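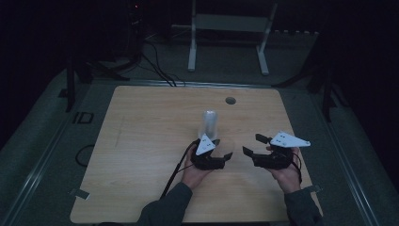

How long does a Prastex interview practice pack last?
Each pack holds 13 practice sessions, and you have 10 months to use them from the day you first log in.

2 min read

Prastex is for people getting ready for job interviews. You choose your line of work, answer questions aloud at your own pace, and play your answers back afterwards. The question bank has 1000 questions, sorted by job type and level. Mayu Miyazaki and Benedikt Pichler wrote most of them after years of hiring for shops, warehouses and offices in Urkport.

Sessions can be paused and picked up later the same day. Recordings are kept for seven days and then deleted. Written feedback from a coach is sold separately and comes back by 5pm the next working day.

Unused packs can be returned for a full refund. Used packs can't be passed on to someone else.

We use cookies to remember your basket. Accept all | Manage settings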